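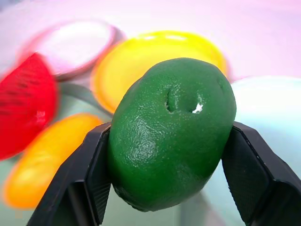
Green play fruit with a hole in the skin: fix it or toss it?

Home / Toys and Playrooms / Pretend Food

Posted 3 November 2020 by Ametepe_Mom
Viewed 1092 times

I run a small home daycare and we have a big tub of pretend food that I bought used. I am going through it before the holidays and deciding what stays. Most of it is fine after a wash. The one I can't decide on is the large green one in the photo. My kids call it the avocado, my husband says it's a lime, and it could be a mango for all I know. The skin is bumpy like citrus peel and a bit shiny.

Near the top there is a dark curved slit with a ragged edge, and right next to it a small white spot with jagged edges. I can't tell if the white spot is a hole or if the green has chipped off. The skin dips in between the two. There are also some little nicks along the edge lower down.

It was in the tub when I bought it in March, so I don't know what brand it is or what is inside. The kids are two to five years old. The two-year-old still puts things in her mouth. I would like to keep it because it is the right size for the shopping game and the other green things in the tub are small. But I don't want to keep something that is coming apart.

Can this be patched with glue or something like it? And how do I clean it if water can get in? I normally put all the play food in the sink with dish soap and leave it to soak.

Weidong Kang
Member, 116 posts

First thing, don't soak it until you know if the openings go through. If it is hollow, water gets in and stays there, and then you get mold where you can't see it. I have thrown out a lot of bath toys for that reason and pretend fruit is the same problem.

To check, dry the outside well and squeeze it gently next to your cheek. If you feel air coming out of the slit or the white spot, it goes all the way in. Then shake it near your ear. If something rattles or sloshes, I would stop there and put it in the trash. If it doesn't give at all when you squeeze it, it may be solid or have foam inside. A lot of the light ones are foam with a thin painted skin.

A white spot in green skin makes me think of foam, since the filling in those is often white. I can't say for sure from a photo. Press the spot with a toothpick. Foam will dent and stay dented. Hard plastic will not.

What I would do in each case:

Foam inside: get rid of it, at least for the two-year-old. Once the skin is open, kids pick at it, and foam comes off in crumbs. Glue does not hold well on it and the picking starts again next to the glue.

Hollow plastic with a hole: you can fill it, but only if the inside is dry. Leave it somewhere warm for a few days first. I have used a two-part epoxy on toys for my own kids, who were past the chewing age. I would not do that for a child who still mouths things.

Solid plastic with a chip: sand the jagged edge with fine paper, 300 grit and then 500, until you can run a finger over it and not catch. Wipe off the dust. It will still look chipped but it won't scratch anybody.

For cleaning, use a damp cloth with a little dish soap, then a second cloth with plain water, then dry it. Go around the slit with a cotton swab. Do the same for the low spot between the two marks — dirt sits in places like that, and in bumpy skin too. An old toothbrush works for the bumps.

Also run your thumbnail along the nicks at the lower edge. If the skin lifts there, it is going to keep peeling and there is no point in fixing the top.

climuris
New member

just toss it. play food is cheap and a new one is less trouble than glue

Britura Lane
Member

I mostly agree with Weidong, but I would skip the epoxy for a daycare even with older kids. Depending on where you are, an inspector may go through the toys, and anything cracked or repaired can get written up. Ours pulled a plastic pear with a split seam. Check your own rules, they are different in each state.

If you want something that size for the shopping game, sew one out of felt. Trace a small plate, cut four pieces, stitch and stuff. It took me roughly an hour and it goes in the washing machine. Nobody at my house has complained that it doesn't look real — they don't agree on what the green one is supposed to be anyway.

While you have the tub out, look at the rest of it for the same kind of marks. If one has openings like that, there may be others that got handled the same way before you bought them.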